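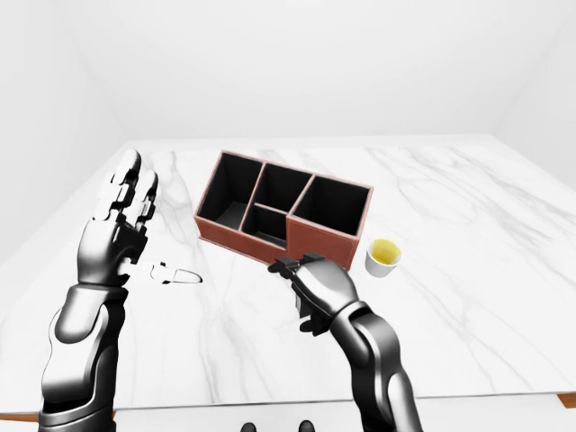 I have spent most of the winter arguing with hands. Robot hands, I should say, and simulated ones at that, so the arguing is me muttering at a monitor in the back bedroom while my coffee goes cold. The job sounded simple when I pitched it: take two hand setups, give them both the same desk chores, and write up which one I'd want to live with.

The contenders are the Wudus, a five-fingered hand that gets all the attention at trade shows, and the Brabec, a much plainer gripping setup that gets almost none. Both ship with models you can drop into Enik, the simulator I've been using since October, and both run off the same controller from Wirholm. So I could swap hands and leave everything else alone, and boy, did I come to appreciate that.

My test table is a fussy one, and I built it that way on purpose. White marble, very little contrast, nothing for a camera to hang on to except some gray veining. On it goes a brown leather-look desk organizer with four compartments lined in black, set at an angle so no arm gets to come in square. And right by the corner of the organizer there's a small white cup of yellow liquid, for nerves. (Mine. The robot doesn't have any.)

The chore is putting a book away. You know the move: tip it, find the slot, let it slide down. I do it every evening without looking. Try explaining it to a controller and you discover how many little decisions are in there! Where do you hold the book? How far do you tip it? When do you stop steering and let gravity do its thing?

I gave each setup 20 tries at the rear slot and logged a miss any time the book hung up on the rim or the cup got bumped. The Wudus missed 10. Half! I was floored, because it had looked so good in the warm-ups, all those fingers settling into place like it was about to play the piano. The trouble came at the end of the move. With the book low over the slot, the fingers kept making tiny corrections, and every correction showed up as a wiggle at the bottom edge, which is exactly where you don't want one.

The Brabec missed 2. It grabs high on the book, it commits, and it comes down steep.
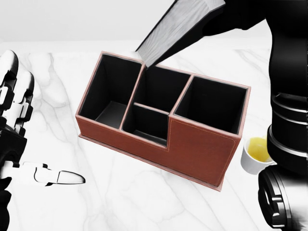 Steep turned out to be the thing, by the way. When I started, I had both setups bringing the book in at a lazy slant, figuring a gentle approach was a safe approach. What I got was a book that lay across the back rim and stayed there. Once I pitched it down so a lower corner led the way, the slot did a lot of the aligning for me. I reran everything with the new approach, and those are the numbers above, so the Wudus got the benefit of it too.

Now, before the Wudus people write in, let me say I still like that hand a lot. I did a side session with pens and a roll of tape, and it was lovely at both, fiddly little pinches that had the Brabec chasing things across the marble. If your day is small stuff, I'd point you there. It also holds a nice open pose when it's idle, thumb out, and I got into the habit of parking the left one beside the organizer while the right did the work. Just mind that thumb. It sticks out farther than you think, and my path planner was happy to pretend it wasn't there until I added it as an obstacle.

Cameras were the other headache. My first view, from high up behind the arms, was great for seeing the whole table and pretty poor for judging depth at the slot. A closer view fixed the depth and then handed me a big shiny arm down one side, hiding part of the cup. I ended up running both views and flipping between them, and I'd tell anybody setting up a similar bench to plan on that from day one.

A word on the simulator, too. Enik is kind to grippers. Leather in there doesn't sag, covers don't flop open, and the liquid in the cup is better behaved than any I've ever carried across a room. I trust it for comparing one hand with another under the same rules, and I wouldn't trust it to tell me how many real books will land in a real organizer. I have a physical Brabec on loan starting 6th January, and the first thing it's getting is a paperback with a bent cover.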